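**Prastgate, 2025-10-01**

# Nustlow Releases Striped Fleece Blanket and Bedroom Textile Care Guide

Nustlow, a supplier of household textiles, today announced the release of the Güneş striped fleece blanket, together with a printed guide on the layering, folding and storage of bedding in small bedrooms. Both are available now through the company's store in Prastgate and through its distribution partner, Tirnover.

The Güneş blanket is a single-layer polyester fleece with a brushed finish on both faces. Wide stripes run the full length of the piece, so that the blanket can be lined up with the side of the mattress by eye. The edges are overlocked. It is intended for use as a top cover during the day and as an intermediate layer at night, between the sheet and a duvet.

The guide was prepared by İlker Polat, product manager for bedding at Nustlow. It covers bedrooms in which the bed also serves as a seat, a work surface and a place to sort clothes.

"Most care instructions assume a bed that is made once in the morning and left alone," said Polat. "We wrote for rooms where the duvet is pushed to one side by noon and there are clothes on the blanket. The order in which things come off the bed matters more than how tightly the corners are tucked."
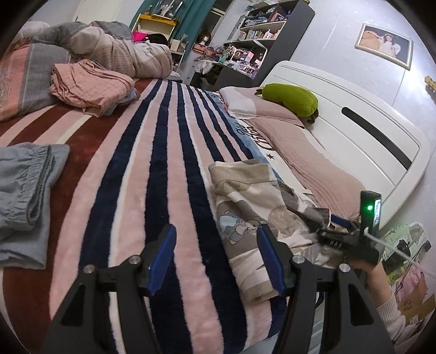 The guide recommends clearing a bed in 3 passes. Garments are removed first and sorted into clean and worn. Pillows and plush toys follow, and are set aside on a chair or shelf. Secondary blankets and the duvet are taken off last, shaken out, and folded lengthwise before they are returned. The fleece stays in place throughout and is smoothed from the headboard toward the foot, in the direction of the stripes.

A separate section addresses electrical items. Cables and handheld devices should be taken off the bed before any layer is lifted — a connector caught in a folded blanket can be bent without the user noticing.

Washing instructions for the Güneş blanket are as follows:

- Machine wash on a gentle cycle, with similar colors.
- Wash separately for the first two cycles. Dark stripes may release a small amount of dye.
- Do not use fabric softener, as it flattens the pile.
- Line dry, or tumble dry on low heat. Do not iron.

Plush toys should be washed in a closed mesh bag and dried flat. Bulky items such as duvets should be washed alone, and only in a machine rated for their dry weight.

The first production run consists of 1630 blankets. Sample pieces were washed 10 times before release and inspected for pilling, seam failure and shrinkage. A folded blanket takes up a shelf width of about 70 cm when stored in the manner shown in the guide.

The guide is supplied free of charge with each blanket and can also be requested separately at the Nustlow service desk. A second edition, with added material on bunk beds and under-bed drawers, is planned for May.

**Press contact:** İlker Polat, Nustlow, Prastgate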